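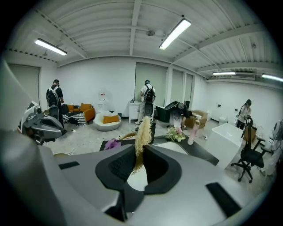 How often should I wash a synthetic wig?

Wash it after every 12 wears, or sooner if it feels sticky or smells of hairspray. Washing more often wears out the fiber, and leaving it much longer lets product build up near the cap. A wig that only comes out for a party or a play can be washed once before it goes back into storage.

Can I use my regular shampoo?

It's better not to. Shampoo made for natural hair can leave a coating on synthetic fiber. Use a mild wig shampoo, a capful in a basin of cool water. Don't rub the wig or wring it out. Let it soak for 5 minutes, swish it gently, then rinse in clean cool water.

How do I dry it?

Press it between two towels and hang it on a wig stand in a room with some air moving. Most of our wigs dry overnight. Long styles and the Follero line take longer, as the cap is thicker. Don't brush a wet wig. The fiber stretches when wet and won't go back.

Can I use a curling iron or hair dryer?

Only if the label in the cap says "heat friendly." All Follero wigs are. The Dendby basics are not, and a hot iron will melt them. For those, set the style with foam rollers and leave them in overnight.

The ends have gone frizzy. Is the wig ruined?

Usually not. Frizz starts where the hair rubs against your collar and shoulders, so long wigs get it first. Spray the ends with a conditioner made for synthetic hair, then work through them with a wide-tooth comb, starting at the tips and moving up a little at a time. If that doesn't help, trim off the worst of it.

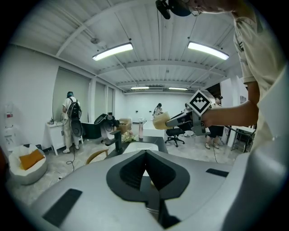
Trim less than you think you need to, check the length with the wig on your head, and then trim again. Synthetic hair doesn't grow back, and a wig that has been cut can't be returned.

What size should I order?

Average fits most adults. Measure around your hairline, behind the ears and across the nape of the neck. If you fall between two sizes, take the larger one and tighten the straps inside the cap.

Do you sell in person?

Yes, at our Tremblay Street store in Platedbridge. We stock 17 colors there – the rest are online only. You can try wigs on over a liner, which we provide.

What is your return policy?

Unworn wigs can come back within 12 days of delivery with the tags and hairnet still in place. Orders placed in December can be returned through the end of January. Sale items are final.

Do you do bulk orders for schools and theaters?

Yes. Send us the styles, colors and quantities you need through the contact form, along with the date of your first fitting. We'll reply with a price and a delivery date.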